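24 May 2025

Spent most of the morning on the equipment plan. I had hoped to be done by noon, but the arm quote came back from Gidport and it isn't the number I had in the spreadsheet. The mounting kit is a separate line now, and so is the second year of support. I moved both into their own column so I can see what we really have to pay in June and what can wait.

The question is still whether to buy the arm and the gripper together or buy the gripper from Pranik. The Pranik gripper is $1,207. The one Gidport bundles is $700 but the fingertips can't be swapped, and spare pads have to be ordered by the set. Hazem Bouazza wants the Pranik. He says we will wear out pads faster than we think, and he has run these things longer than I have. I wrote down both options and left the choice open.

Before lunch I went back to the simulator to work on the reach question, which is the one thing that could change the order. If the arm can't get to the far side of the bench with the gripper on, we need the longer model, and then the whole budget is off. 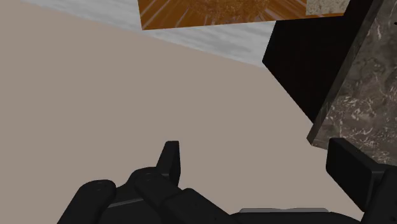

The other thing I need from the simulator is finger clearance. Items on our real bench sit close together and I don't want to pay for a wide gripper that can't get in between them. I have a list of tight spots to try, and I'll do the same list with both gripper models so the comparison is fair. That's at least two more evenings.

Lunch at my desk. Leftover rice.

After lunch I called Salinas about the bench itself. They can make a stone top or a plain steel one. Stone is heavier and would mean a stronger base, so I asked for steel. Delivery is 52 dollars if we take it on their regular truck, more if we need it on a certain day. I said regular truck. The woman on the phone asked for the door width and I didn't have it. Need to measure the back door and the one in the hall.

Then the small stuff. I had left no money at all for things to pick up, and Hazem pointed out that we can't test a gripper on nothing. We made a short list of household items, different shapes and surfaces, something with a handle, something thin that lies flat. I put it under supplies. Most of it we can bring from home. 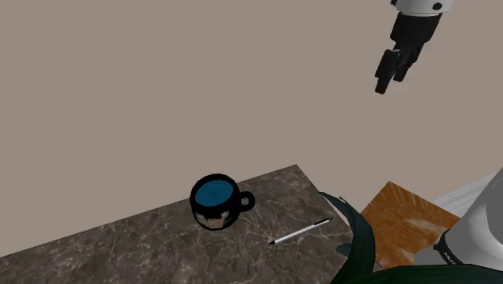
*Simulator, gripper up over the counter, mug and pen below.*

The pen is the kind of thing I worry about. A mug has a handle and a rim, so there are a few ways to take hold of it. A pen flat on a hard top leaves very little to grab. If neither gripper does well with thin things, that's a reason to go with the one that takes other fingertips, and I should say so in the request in plain words.

Fuvumley wants $1,000 a year for the software seat. I keep looking at that line. We could go one more year on the free version, but it limits how long a run can be, and the long runs are the ones I want. Left it in for now and marked it yellow.

Still to do: door widths, ask Gidport if the quote holds through June, find out who signs for freight, send Hazem the new sheet. He'll want the power outlets on it too. I forgot those again.

Stopped at six. Went to bed early.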